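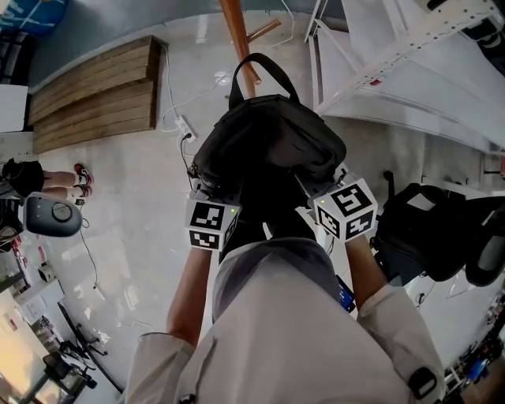

Is a wooden coat stand strong enough to hold bags as well as coats?

It depends on where you hang them. Mine is the Moon stand from Plurnura, and a soft shoulder bag with a looped handle sits very happily on it, even a fairly full one. Put all the heavy things on one side, though, and you'll feel the pole start to lean.

I bought it in December for $80 from the little Plurnura shop in Mornivdale, after years of dropping my bag on the floor by the door and then tripping over it (I have the bruised shins to show for it!). It came in a flat box with 4 long screws and a small wrench, and I had it standing up in 16 minutes, with a pause in the middle to hunt for my reading glasses.

What I love most is the pegs. They stick out far enough that a fabric handle loops over easily, and the wood is smooth, so nothing has snagged yet – not even my oldest cardigan, which catches on everything. The warm color is a real pleasure in a plain room too.

My one grumble is the feet. On a hard floor they slide a bit when you tug a coat off in a hurry, and I ended up sticking felt pads under mine. I also looked at the Pisness stand for $127, which has a much heavier base and would probably suit a big family better, but it was too wide for my corner.

I'd buy the Moon again, and I'm half thinking of a second one for the spare room.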